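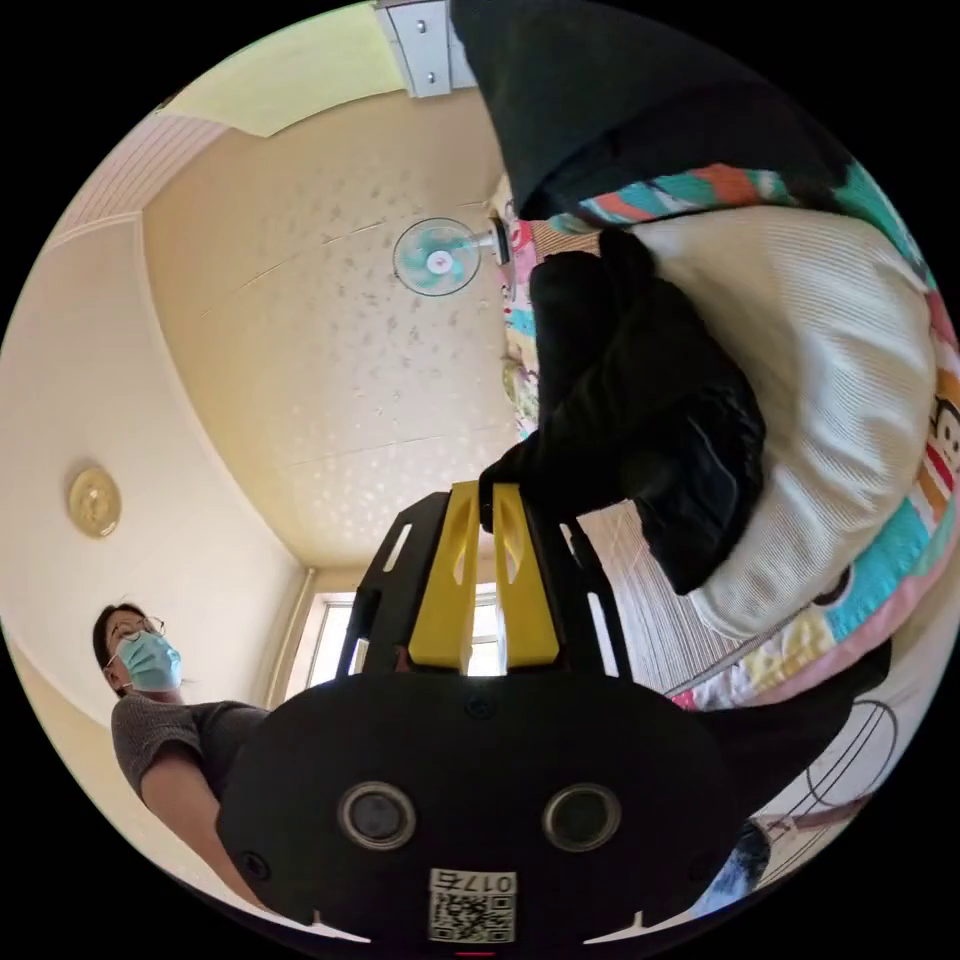 In defence of the pile on the bed

My aunt, Hortensia Farías, believes that clothes should be folded the minute they come indoors. I believe they should go on the bed first, all of them, and stay there until you've had a good look. We have been arguing about it since December, and I'd like to put my side down in writing, as she has the advantage of being louder.

A bed is the best table in the house! It's wide, it's soft, it's the right height if you don't mind leaning a bit, and you can't go to sleep until it's clear. Put the same heap on a chair and it will live there for weeks (I have a chair like that, and I'm fairly sure it's holding a grudge).

Padded things are where her method falls down. You fold a quilted jacket in half, press the air out, turn round to find a hanger and it has puffed itself back up again. On a bed you can let it sprawl next to the pillow while you get on with the easy stuff, towels and T-shirts, and come back to it in a better mood.

And I do like a loud quilt underneath. Black clothes vanish on a dark cover, whereas against cartoon monkeys and pink and yellow squares you can find a sleeve straight away.
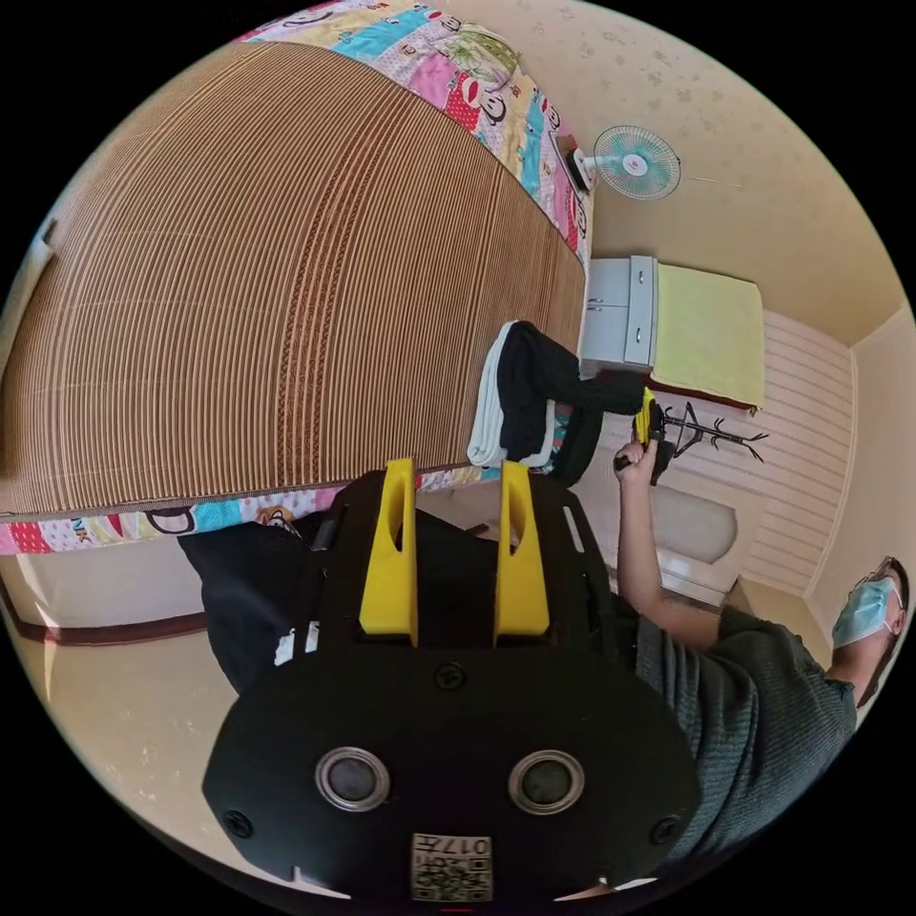 The mat, the rack and the rest of it

Constanza Durán, who is on my aunt's side, says a woven mat over the quilt makes a flatter place for folding. Fine, I'll give her that. I'd still leave a strip of quilt showing, for cheerfulness.

What I won't give her is the coat rack. Coat racks are for coats you're wearing tomorrow, and everything else just gets buried there, hook by hook. A small cabinet with drawers does far more good, even if the top does end up with a towel on it. Mine has had one on it for 13 days.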